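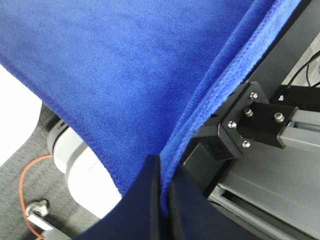 Photo: Bistel visitor pool

Saturday visit to the Rastogi test floor, Litstead

The tour began at 8 in the hall at the back of the building, where Rastogi tests robot arms on household cloth. Visitors stay behind the line on the floor unless a member of staff walks them in.

Most of the talk was on house rules. Every session has a written sheet: who is on the stop button, which arm is live, which towel is in use. Towels are retired after 2,000 grips, because worn loops change how the cloth slides. The log was at 733 for the blue microfiber one.
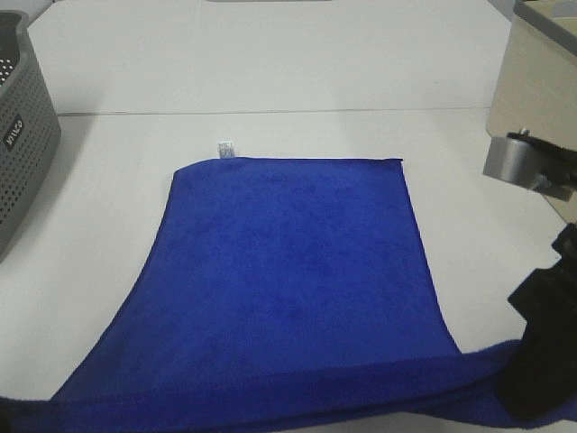
Folds are scored against a sheet drawn up with Netgate, which runs the same test at its own site. An operator may smooth the cloth by hand only between runs, with the arm stopped. If a run is halted 3 times, it is thrown out – no partial scores.

I asked about cables. Floor cables get checked at the start of each shift, and the check is signed. Gripper pads are on the same list.

Visits are free but have to be booked. Wear closed shoes and leave bags at the desk. The next one is in January, and parking is behind the Litstead bus station.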